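Tovar Quarterly — Reader FAQ

Questions we get most. Last tidied up in September, so if something looks off, email the desk.

How often does it come out?
Four times a year. Post goes out on a Thursday. Allow a week in the UK, longer elsewhere. Sometimes a lot longer, sorry.

My copy hasn't arrived.
Check the address on your account first — most missing copies went to an old flat. If it's right, write to us and we'll send another. No charge for the first replacement.

Can I change my address online?
Yes. Log in, My Details, Save. Press Save twice if the page hangs. We know. It's being looked at.

Do you do back issues?
Most of them. The Sembiring special is gone and won't be reprinted. The two Gotow numbers are down to the last box, shop collection only. Everything else is in the online shop.

How do I quote an article in an essay?
Volume, number, page. The page number is printed at the foot of every page, and the volume runs on from the start of the year, so don't panic if your copy opens at something huge.
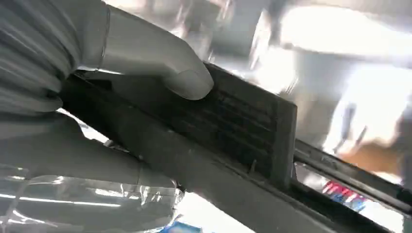
Example: Vol. 80, No. 3, p. 1155

Online only articles don't have page numbers. Use the title and the month.

Can I get it as a PDF?
Subscribers can, from the day the paper copy is posted. One download link per issue, works on phone or computer. Links expire. Ask for a new one if yours has, takes us two minutes.

Is there a student price?
Yes, half the normal rate. Send a scan of your card, both sides. Cards with no expiry date need a letter from your department aswell.

How do I cancel?
Any time before the next issue is posted. Refunds are for unsent issues only and go back to the card you paid with. Gift subscriptions: the person who paid has to ask.

Why does my bank statement say Erkico?
They handle our card payments. It's us. Please don't report it as fraud — it locks your account and takes ages to undo.

Can I send you something to print?
Letters, always. Keep them short. Articles, send a paragraph outlining the idea first, not the whole thing. We reply to everyone evntually, usually in around 3 weeks.

Can I reuse a page in my newsletter?
Ask first. Usually yes for small clubs and schools, with a credit line. Pictures are seperate, as we don't always hold the rights.

Do you have a phone number?
Mornings only, on the contact page. Email is quicker.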